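3.2 Containers and sorting behavior in shared households 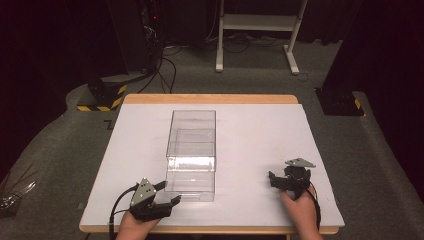

Figure 2. Clear plastic box on a table with a white top.

The second part of the study looked at how people in shared housing store small everyday items such as keys, chargers, batteries, receipts and spare buttons. Earlier work on household storage has mostly dealt with families in single homes, where one adult often sets the rules for where things go. In shared housing the rules are looser, and items tend to collect wherever there is a free surface. We wanted to know whether the kind of container on offer changes how long a sorting system lasts once it has been set up.

We recruited 162 households in Stillidport, all of them with at least two unrelated adults living together. Households were placed at random into one of three groups. The first group received clear containers, the second received solid-colored containers of similar size, and the third received no containers and served as the comparison. Residents were asked to keep the containers in a room that everyone used. We gave no advice on what to put in them, and labels were left to the residents.

Each household filled in a short diary every Friday evening. The diary asked which items had been looked for during the week, where they were found, and whether anyone had moved them. In total we received 275 diary pages that were complete enough to code. Pages with a missing household number were dropped. Coding was done by two readers working separately, and differences were settled by a third reader, Teófilo Salazar, who had not seen the group lists.

Households with clear containers reported fewer long searches than the comparison group. The gap was largest for chargers and batteries and small for papers. Several residents wrote that they checked the clear container first even when they doubted the item would be there. In the solid-colored group, searches were shorter than in the comparison group during the early weeks, but the difference faded by March. Residents in that group were also more likely to write that they had forgotten what was stored inside.

Clear containers had costs as well. In the Ghauri Street buildings, where kitchens are small, residents complained that the contents looked messy and moved the container into a closet. Once it was out of sight, search times in those homes looked much like those in the comparison group. Position may therefore matter as much as material, and our design does not let us separate the two.

Labels were used less than we expected. Where they did appear, they were usually added by one resident and ignored by the others. We return to this point in Section 4, together with the question of who in a household does the tidying.

Related articles
Janent: a diary method for shared kitchens
Who moves the keys? Object loss in student housing
The Stilen survey of closet space in older apartments
Labeling habits among roommates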